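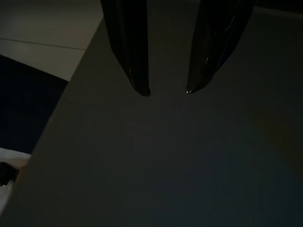

What makes a gripper open when it has been told to hold?
In our case it was a worn cable at the wrist. The cable lost signal for a moment, and the controller read the gap as a release command.

The answer comes from the lead technician at Clodeck, a small shop that runs one arm for sorting and packing metal parts. On 10th April the arm let go of a steel bracket in the middle of a move. The bracket landed on the floor a step away from an operator. The operator was not hurt.

"It had run fine all morning," the technician said. "Then the fingers opened and the part was gone. The arm kept going to the box and did the whole place motion with nothing in it."

The first guess was low grip force. The team raised it and ran 200 picks without a drop. The next day it dropped 2 in an hour.

"That told us we had fixed the wrong thing," the technician said. "I went back to the log and looked at the wrist signal. Each drop had a short gap right before it."

The cable passes through a clip at the last joint. Under the clip the jacket had cracked, and one wire was broken most of the way through. It made contact in most positions and lost it when the wrist turned far to the left. Grurmont, which supplied the arm, sent a new cable and a wider clip.

The technician was more bothered by the software. "A cable will wear out. I can live with that. What I don't like is that a lost signal meant open. It should mean stay where you are and stop the arm."

That setting has been changed. The fingers now stay put if the signal goes, and the arm halts until someone resets it at the panel. The shop also moved the walkway line back 5 feet and slowed any move made with a part over the edge of the table.

Asked how long the old cable had lasted, the technician checked a notebook. "Nearly 3,000 hours. We had never written down when to look at it, so we never looked."

The cable is now checked at the start of each month, with the clip off. At the May check the jacket had a light rub mark and no cracks. The old cable is in a drawer by the panel, with a tag on the broken end.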